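Fatima Balogun
May 25, 2021

Idalina Seixas learned to make vinegar from her aunt, who kept a crock of it behind the kitchen door and topped it up with whatever was left in the glasses. She now runs Surkero, a small vinegar business with 16 barrels in a rented barn.

"I was a bookkeeper for years," she says. "I still do the books. The rest of the week I'm moving barrels."

She started with cider vinegar because a neighbour had more apples than he could sell. The first batch went wrong. "I sealed it too tightly and it had no air. It just sat there as rather bad cider." The second took 6 months and she gave most of it away.

She buys her cider from two farms and keeps a few barrels of rice vinegar going on the side. Seixas taught herself that part from library books and a lot of long phone calls with Musa Idahosa, who used to cook for a living and now helps her with deliveries.

"Musa tastes everything," she says. "He'll tell me it's flat, and I'll go away and sulk, and then I'll leave it another month." 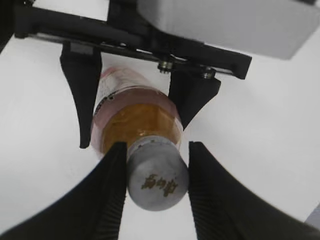 A bottle of amber liquid with a grey cap.

Last year she sold 1260 bottles, nearly all of them at markets and through a handful of village shops. August is her slowest month. People are away, and the barn gets too warm for her liking, so she opens the doors at night and shuts them again at six.

Asked what she uses at home, she says cider vinegar on chips and in most salad dressings. She doesn't cook with the older stuff. "You boil off what you waited for. Put it on at the end."

She has no plans to move to a bigger place. The landlord has offered her the other half of the barn, and she is still thinking about it. "I'd have to buy more barrels," she says, "and I've only got the one trolley."

Contact us | © 2021 Stininon | Back to top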